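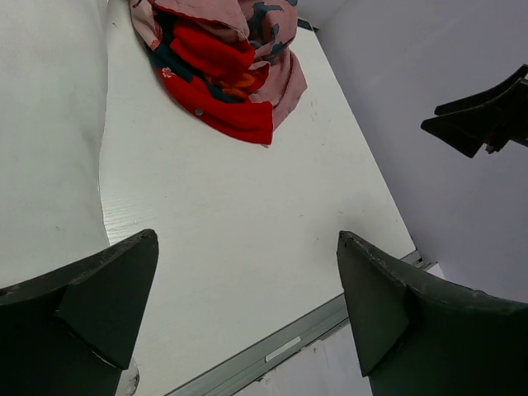
Why did armies need drummers?

I used to think drummer boys were only there to make soldiers look smart on parade. I was wrong! The drum was a bit like a phone that everybody in the army could hear at once.

Imagine you're a soldier two hundred years ago. There are 325 of you in a field, the muskets are banging away and the smoke is so thick you can hardly see your own boots. Your officer shouts "Turn left!" and you hear... nothing. But you can hear a drum. Each order had its own beat, so soldiers learnt the different patterns by heart, a bit like you know your school bell.

Drums were busy in camp too. One beat meant wake up, another meant food (my favourite, I think), and a slow one in the evening sent everyone back to their tents.

Drummers could be quite young, and it was a dangerous job. They had to go where the soldiers went, in rain, mud and October fog.

Want to have a go? Grab a saucepan and a wooden spoon, make up 2 beats, one for "stop" and one for "march", and see if your family can follow your orders.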